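Setup and upkeep notes for the Relo hand-held gripper pair, as run in the small room at Jullier. Maintainer: Narayanan Shenoy. Last revised 20/11/2025.

## Hardware

- Two hand-held grippers, left and right. They are not interchangeable; the cable exits differ.
- One marker cube per gripper, fixed with 2 screws. Tighten by hand only.
- Body harness with strap buckles at the front.
- Spare fingers and printed marker sheets are in the Rumen case, slot 11.

## Before a session

1. Wipe the cube faces with a dry cloth. Alcohol lifts the print.
2. Check each cube for play. Any movement at the base means the offset file is no longer valid.
3. Close and open each gripper fully, left first, and confirm that the width reading returns to zero.
4. Route the cable along the forearm and leave slack at the wrist.

Long parts load the fingers more than anything else in the task list. Grip them firmly, then lift – twisting the wrist under load shifts the finger seat and shows up later as a width error. 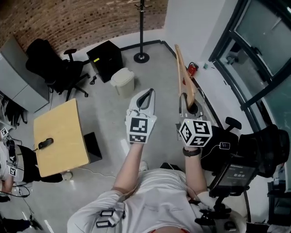 *Plank held in the right gripper, marker cubes mounted on both units.*

After long-part work, recheck the finger seat on the gripper that carried the load. If the closed reading is off, reseat the finger and run `relo_zero --side right` (or `left`). Replace the finger if the error comes back within the same session.

## Known issues

- Width readings drop out when the cable is pulled tight at full reach. Reseat the plug before changing the cable.
- Marker ID 43 was printed with a weak border in the June batch. Use the reprint from Anitha Venkataraman.
- Offset files older than revision 29 use the Mac Giolla axis order and will load without a warning – convert them first.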